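Visiting the Robot Hall: A Guide for Young Visitors

The Hollent Center for Learning opens its Robot Hall to school groups each December. This guide is for pupils in grades three to five. Please read it with your teacher or a parent before you come.

What is a robot?

A robot is a machine that can sense something, work out what to do, and then move. A toaster moves the bread up and down, but it does not look at the bread or make choices about it. A robot has sensors, which do some of the work that your eyes and skin do for you. It has a computer, which handles the information. It also has motors, which make its parts move.

Robots come in many shapes. Some have wheels and carry boxes across a warehouse. Some look like a single long arm bolted to the floor. The robots in our hall are arms that work on a table, and they handle the kinds of things you would find in a kitchen.

What happens when you arrive

Groups meet at the Dinia entrance at 9:30 in the morning. Each group may have up to 40 pupils, with one adult for every eight. Coats and lunch bags are left on the shelves by the door. A guide will give every pupil a paper badge, and we ask that you wear it until you leave.

The first part of the visit takes place in the Baranauskienė Room, where you will see a short film and try a hand puzzle. In the puzzle, you put on thick oven mitts and try to pick up a button, a sponge and a plastic egg. Most pupils find the button very hard. The mitts take away much of your sense of touch, and you have to rely on your eyes instead. Many robots have the same difficulty.

Next, your group will walk to the demonstration area. The demonstration lasts 40 minutes, with time for questions.

How a robot picks something up

Think about the last time you took a piece of fruit from a bowl. You probably did it without much thought. For a robot, the job has to be divided into smaller parts.

First, the robot must find the object. A camera sends pictures to the computer, and the computer looks for shapes and colors. This can be tricky when the object sits in glass, as light passes through glass and also bounces off it. A shiny spot may look like an edge when there is no edge there.

Second, the robot must choose where to hold the object. A ball is much the same on every side. A vegetable with bumps and creases gives the robot more to work out.

Third, the arm must travel to the right place without knocking into anything. If two arms share a table, each one has to stay out of the other's way.

Last, the gripper must close. A gripper is the robot's hand. Many grippers have only two fingers, and they open and shut like a pair of tongs. If they squeeze too softly, the object slips. If they squeeze too hard, it may be bruised.

At the table

Our demonstrations are led by Tudur Hopkin, who has worked with the Busudent teaching program for five years. He will explain each job before the arms begin and will ask the group to guess which part will be the hardest. Some tries do not succeed. When that happens, Mr. Hopkin stops the arms, and the group talks about what might be changed – the position of the dish, perhaps, or the path the arm takes.

The foods on the table change during the season. One of them is the chayote (say "chy-OH-tay"), a green squash shaped something like a pear. It grows on a climbing vine and can be eaten cooked or raw. In the picture it is lying on its side in a glass dish with a wavy rim, and two black gripper fingers are close together near the bottom. Look for the deep creases that run along its skin, and think about where you would place two fingers to lift it.

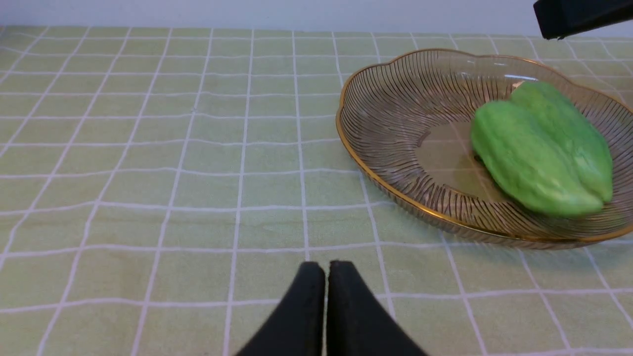 Rules for the demonstration area

Stay behind the yellow line at all times.

Keep your hands away from the table, even when the arms are still.

Raise your hand if you have a question. The guide will come to you.

Walk, please. The floor is smooth.

Words to know

Gripper – the part of a robot that holds things.

Sensor – a part that gathers information, such as light or pressure.

Motor – a part that uses energy to make something move.

Before you go home

Each pupil will receive an activity sheet with a maze, a word search and a space to draw a gripper of your own. Finished drawings may be handed in at the front desk. The wall beside the desk has room for 200 of them, and new ones are put up every month during the school year.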